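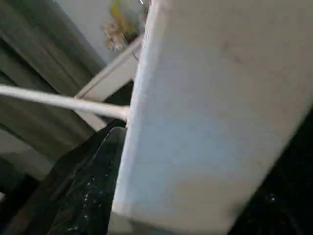
4.2 Close-range views at the wrist

The part of our results that excited us most came from the last few centimetres of each reach. Once the gripper is close to a target, the wrist camera loses nearly all the fine detail that a detector likes to work with. Surfaces go soft, colours blend, and one object can fill most of the view. We expected this to be the weak point of the Clisorau policy - and it turned into the most useful stretch of the data.

Figure 3. Wrist view at very close range. The pale, box-like object is blurred, while its bright rim and the white cable meeting it still give clear borders.

We trained two versions on the same 620 episodes, recorded in furnished rooms at Hullby. The first used every wrist image. The second dropped any image that our sharpness filter, Gramier, marked as blurred, the usual practice in our earlier work. On cable-reaching trials the full version succeeded in 62 of its attempts and the filtered one in 45, with the same number of attempts for each. That is a lovely gap for a change that costs nothing at recording time!

Looking at where the full version placed its attention, we found it favoured long edges and the lines of cables over surface texture. Backgrounds such as curtains and furniture drew little weight. We saw the same pattern when we repeated the test on the Bilyk arm, which has a different camera mount, although the gain there was smaller. Section 4.3 looks at how far the blur can go before this behaviour breaks down.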